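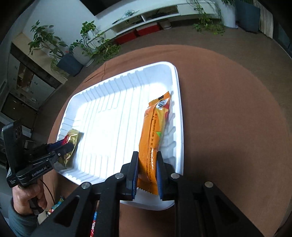 Snack Packing Trial, Diltwood: Progress Report to Utov

Period covered: to the end of August

1. Work completed
Tray packing at the Diltwood site has continued on the single-table layout. Packers placed 1763 individually wrapped items in white ribbed trays during the period. Bars are laid lengthwise along one side of the tray; smaller foil-wrapped sweets go in the remaining space. Mixed stock is held on the tabletop beside the tray.

2. Materials
The first order of 200 trays from Papadakis was received and checked. Of these, 129 have been used. The grooved inner walls have held their shape under normal handling. A second order of 200 is on hold pending a decision on tray depth, as the longer bars lift at one end when a tray is filled past the rim.

3. Labelling
Barcode labels are applied near one end of each bar wrapper, clear of the crimped seal. Labels placed on the seal itself scanned poorly and the practice was stopped. Foil wrappers crease easily and remain unlabelled; they are recorded by tray.

4. Variations
The Hallomus assortment arrived in a different colour mix from the one specified. The packing list has been amended. There is no change to cost.

5. Next period
Confirm tray depth with Papadakis. Revise the layout sheet for small items. Reconcile remaining stock against the amended list.

Funds are drawn in line with the approved schedule.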